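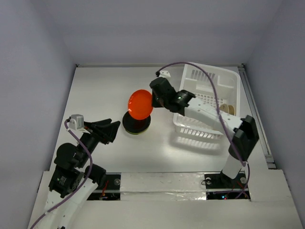
Tandudari Shares Slip After Full-Year Outlook Is Lowered

Print this article | E-mail this article

Shares of Tandudari fell 12 percent in early trading after the packaging supplier lowered its revenue outlook for the full year and said it would delay the opening of its second plant in Cultincombe.

The company now expects sales to be flat. It had earlier told investors to plan for modest growth. In a statement issued before the market opened, Tandudari cited higher freight costs and slower orders from two of its largest retail customers.

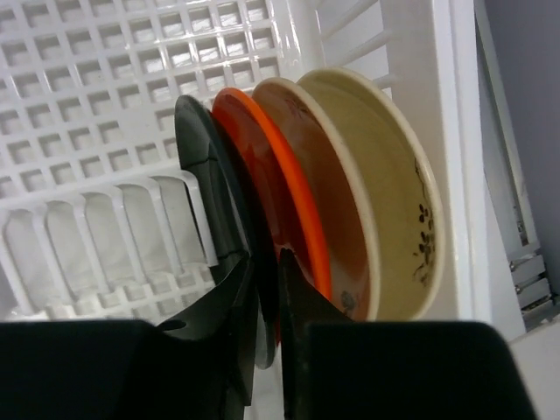
The quarterly dividend will remain at 34 cents per share. Tandudari employs 2,000 people and said no job cuts are planned - although hiring for the new plant has been put on hold until December.

Analysts at Bruvton lowered their rating on the stock from "buy" to "hold," noting that the company's debt remains manageable but that margins have narrowed for 2 quarters in a row. Ngô, a smaller competitor, also traded lower.

Tandudari will hold a conference call for shareholders at 2 p.m. A replay will be posted on the investor relations page of its website.

Print | E-mail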